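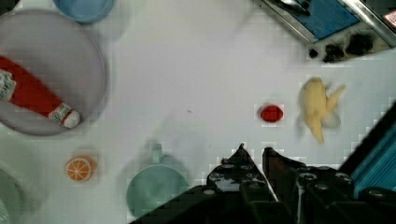

Ketchupflasche auf Teller, weißer Tisch.

Nachtrag zum Logikanalysator, 19. März 2020

Im November hatte ich den Wavik mit 16 Kanälen kurz erwähnt und eine ausführlichere Notiz angekündigt. Inzwischen lief das Gerät an drei Platinen, und die Ergebnisse reichen für eine Einschätzung.

Anlass war ein SPI-Problem auf dem Gevholm-Board. Der Flash-Baustein lieferte nach dem Aufwachen aus dem Tiefschlaf sporadisch 0xFF statt der Kennung. Mit dem Oszilloskop war nichts zu finden, zwei Kanäle sind für vier Leitungen eben zu wenig. Also Wavik angeklemmt, Trigger auf die fallende Flanke von CS, Abtastrate 500 MHz. Diese Rate gilt nur, wenn höchstens drei Kanäle aktiv sind, bei voller Belegung fällt sie deutlich ab. Im Datenblatt steht das in einer Fußnote. Ich habe deshalb CS, SCK und MISO aufgezeichnet und MOSI in einem zweiten Durchlauf nachgeholt.

Der Fehler war danach schnell eingegrenzt. Die Firmware zog CS zu früh auf Low, der Flash war noch nicht aus dem Power-down zurück. Laut Hersteller muss nach dem Release-Kommando eine Mindestzeit abgewartet werden. Meine Warteschleife war vorhanden, wurde vom Compiler bei -O2 aber komplett entfernt, weil die Zählvariable nicht als volatile deklariert war. Im Debug-Build ohne Optimierung trat der Effekt nie auf. Jetzt wartet die Routine auf einen Hardware-Timer, die Kennung kommt seitdem zuverlässig.

Zur Hardware: Die Eingänge sind mit Serienwiderständen geschützt, die Schaltschwelle lässt sich in zwei Gruppen getrennt einstellen. Das ist praktisch bei gemischten Pegeln, etwa 1,8 V auf der Sensorseite und 3,3 V am Controller. Die mitgelieferten Klemmen taugen für Stiftleisten, an TSSOP-Beinchen rutschen sie ab. Ich löte inzwischen kurze Stücke Kupferlackdraht an und klemme daran. Masse bitte mehrfach anschließen, am besten eine Leitung pro Vierergruppe. Mit nur einer Masseleitung hatte ich auf SCK Doppelflanken, die der Decoder brav als zusätzliche Bits gezählt hat.

Zur Software: Unter Linux läuft das Programm von Drullov ohne Änderungen, nur die udev-Regel muss man selbst anlegen. Die Decoder für SPI, I2C und UART sind brauchbar. Beim I2C-Decoder fehlt die Anzeige von Clock Stretching, man sieht es nur an den Rohdaten. Der Export nach CSV schreibt Zeitstempel mit Komma als Dezimaltrenner, sobald das System auf Deutsch steht – mein Auswertungsskript ist daran zuerst gescheitert. Abhilfe: Programm mit LC_NUMERIC=C starten.

Halima Jibrin hat mir per Mail geschrieben, dass sie dasselbe Gerät mit Onyeka als Oberfläche betreibt. Dort lassen sich eigene Decoder in Python einhängen. Getestet habe ich das noch nicht. Für das proprietäre Protokoll auf dem Displaybus wäre es vermutlich der kürzere Weg, bisher zerlege ich die Pakete von Hand aus der CSV-Datei.

Offen ist noch die Messung der Stromaufnahme im Schlafmodus. Dafür fehlt mir derzeit ein passender Shunt.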